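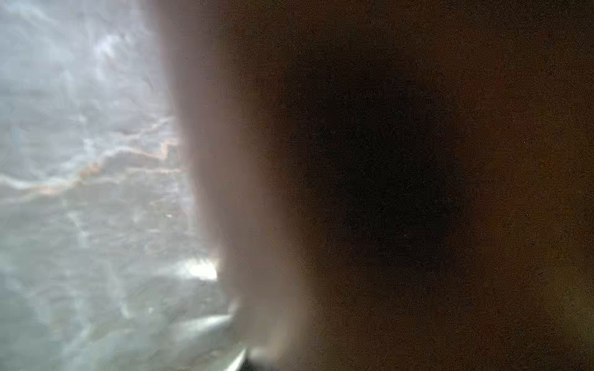

1/ Budget thread, arm edition

Okay, so the shop has a number for next year and I have opinions about how to spend it. We're a small place (film pouches, sleeves, liners, that sort of thing) and Leonilde Leitão, who signs off on everything over the price of a sandwich, wants my equipment list by December. Thinking out loud here, as usual.

2/ The view from the wrist camera is what started all this. When the gripper gets in really close, you get pale ripply glare on one side, dark brown blur on the other, and hardly a crisp line anywhere. I stared at it over my coffee this morning and moved "lighting" from the bottom of the list to the top.

3/ My first draft, for the record, was: bigger arm, second gripper, new table, lights if there's anything left. There is never anything left! I've been doing this long enough to know that whatever sits on the last line of a budget is a thing you aren't buying.

4/ So, lighting. I got two quotes. Nutik wants $736 for a dimmable diffuse panel with the bracket and the power supply included. Loureiro wants $378 for a panel that's the same size, but bracket and supply are extra and they couldn't tell me how much extra. I have asked twice. I'm leaning Nutik purely out of tiredness.

5/ Moushumi Howlader (she runs our test bench and is right more than I'd like) says to borrow before you buy. Hang a cheap white diffuser over the cell for a week, see what the glare does, then decide. Fine. Good. Cost of one shower curtain, basically.

6/ Next up is the camera question. Do we pay for one that can focus up close, or add a second one on a post looking at the whole table? I go back and forth on this daily. The post is easier to wire. The close-focus one means a new mount and probably redoing the hand-eye calibration, and that eats a day of mine that never shows up in the quote.

7/ Put your own hours in the budget, people. I didn't last time. The arm came in right on the money and then I spent so many evenings on cable routing that my kid drew a picture of me with a zip tie in my hand. It's on the fridge.

8/ Gripper fingers! I'm putting them down as a consumable this time. We've been treating them like furniture. I want 13 spare pairs on the shelf, and Eduardo Serrano in purchasing wrote back "13??" with two question marks. Yes, Eduardo. One a month and one for when I drop a box on it.

9/ Somebody asked yesterday about lease vs. buy. We looked at leasing through Fumel. The monthly payment is nice, but you can't drill into anything, and I drill into everything. If your process is settled and you won't touch the thing, go for it. Ours changes every time a customer sneezes.

10/ The bigger arm: cut. I know, I know. I wanted it. But I went through our job list with Armindo Prata and there wasn't a single part on it that the current one can't lift. I was shopping for reach we'd use twice a year. We can turn the table sideways for those jobs.

11/ Current list, in order:
Diffuse panel (after the shower curtain test)
Second camera on a post
Spare fingers
Training for two people on the Zaltotell software, so I can take a vacation
A padded line called "stuff," nearly $100 a month, for the cables and screws and adapters that always end up on my own credit card

12/ Leonilde has already asked what "stuff" means. I sent her a photo of my junk drawer and she approved it – with a cap.

13/ If you've bought a diffuse panel for film or anything shiny, tell me what size you went with and whether you wish you'd gone bigger. Also very interested in hearing from anyone who got a straight answer out of Loureiro on bracket pricing. Replies are open, I'll check them after lunch.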